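Wood Tabletop Care and Finishing: Frequently Asked Questions
Grerton Surface Supply
Last updated Jun 5, 2019

These answers cover indoor tabletops, desks and workbenches finished with Grerton products. For outdoor furniture, floors and cutting boards, see the separate pages for those items.

Which finish should I choose for a work surface?

It depends on how the surface is used. Tanabe Hardwax Oil is easy to repair in small areas and leaves a low sheen. Clanthorpe Clear is a water-based film finish. It resists stains and scuffs better, but a deep scratch usually means recoating the whole top. For a desk that mostly holds a keyboard and some papers, either one is suitable. For a bench that sees glue, solvents or sliding metal parts, use Clanthorpe Clear.

Can I apply one finish over the other?

Clanthorpe Clear does not bond to an oiled surface. The oil has to be sanded off first, and on open-grained wood it can take several passes before the pores are clean. Tanabe Hardwax Oil will not soak in through a film finish, so the same rule applies in the other direction.

How smooth should the wood be before finishing?

Sand in steps, starting at 80 grit if the top has mill marks or old finish on it, and stop at 150 for oil or 180 for Clanthorpe Clear. Sanding finer than this closes the surface and reduces how much oil the wood takes up. Vacuum between grits. Do not use a tack cloth before a water-based finish -- the residue can cause small craters in the first coat.
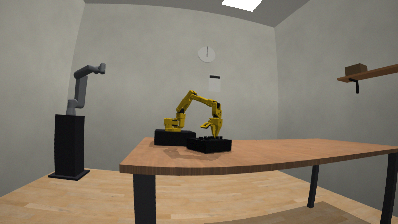 Blotching after the first coat is normally a sign of uneven sanding, most often near the ends of the boards where the sander was turned around. Let the coat dry fully, sand the whole top lightly by hand with the grain, and apply the second coat. If the blotches are still visible at that point, the top needs to go back to bare wood.

How long before I can put things on the table?

Tanabe Hardwax Oil can take light objects after 24 hours. Clanthorpe Clear can take light objects after 11 hours. Full cure is longer for both: 14 days for the oil and seven days for the clear. Until then, do not cover the surface with mats, cloths or plastic sheeting. Trapped solvent or moisture will leave a dull patch.

Will rubber feet mark the finish?

They can. Some soft rubber and vinyl compounds contain plasticizers that migrate into a finish over time. The result is a sticky or discolored ring that cannot be wiped away. The risk is higher under heavy equipment that stays in one position for months. Put felt, cork or hard plastic between the feet and the table, and check under them once in a while. 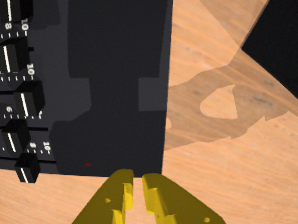
What should I clean with?

A damp cloth and a small amount of pH-neutral soap. Dry the surface right away. Avoid ammonia, bleach, furniture polish with silicone, and melamine sponges. Silicone in particular makes later recoating difficult.

Why has my light wood turned yellow?

Two causes are common. The first is the oil, which has a natural amber tone and deepens slightly with age. The second is the wood itself, as most pale species darken or yellow in daylight. Clanthorpe Clear includes a UV absorber that slows the second effect but does not stop it. Move objects on the table from time to time during the first year to avoid pale outlines.

My tabletop has cupped. Is the finish at fault?

Usually only if one side was left bare. Both faces need the same number of coats so that they take up and release moisture at the same rate. Seasonal movement is normal, and many tops that cup in November, when the heating comes on, flatten again by summer. Check that the fasteners underneath sit in slotted holes before doing anything else.

What does Alen refer to on the label?

Alen is our hardener for Clanthorpe Clear. It is optional. Once it is mixed in, use the batch within four hours and do not return leftovers to the can.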